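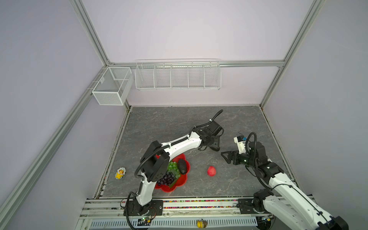
Clearing the Table: Are Two Arms Better Than One?
Project report by Valquíria Guimarães
Supervisor: Anselmo Brandão

When I told my grandmother that I was spending a whole term on getting fruit onto a plate, she asked me, very kindly, whether I couldn't just do it myself. I have thought about her question a good deal since, and I suppose this report is my long answer to it.

The project began in September, when our group at Trendusholm was asked to pick one chore from an ordinary home and see how far a machine could get with it. Other students took folding and sweeping. I chose tidying a kitchen table, partly because it looked easy and partly because it is the chore I dislike most.

The setup is a bench with two arms on a shared rail, facing each other a little, each with a simple two-finger gripper. The tabletop has a gray marble pattern, and I grew rather fond of it, although it gave our vision software (we used a package called Ceritz) some trouble with shadows. The main task was to pick up a piece of fruit from the bare table and set it on a red plate that already held grapes and an avocado. The green grapes are artificial, which I was glad of by the second week.

We recorded 2400 attempts over the term. I won't pretend that I watched every one of them closely, but I watched more than is probably good for a person. A single round fruit lying by itself in the open was the friendliest case. The arm came down over it, closed its fingers, and usually had it on the plate in about 6 seconds. Grapes were another matter. A bunch has no clear middle to hold, the leaves get in the way, and a grip that looked fine on the table would often let go halfway across.

Using both arms helped less than I had hoped. They spent a lot of time waiting for each other, like two polite people at a door — and when I shortened the waiting, they bumped. We had to replace three gripper pads that way, and I would like to thank the Beltard workshop for being so patient with me about it.

So, can a machine clear the table yet? Mine can move an apple. It can't decide whether the apple belongs on the plate, or notice that the plate is full, and I had to put everything back between attempts by hand. Anselmo pointed out that I was doing more tidying than the arms were, and he was right.

If someone carries this on next year, I would suggest starting with the grapes and leaving the second arm parked until one arm can manage them. My notes on grip settings are in the Sezer folder, along with the list of attempts I threw out and why.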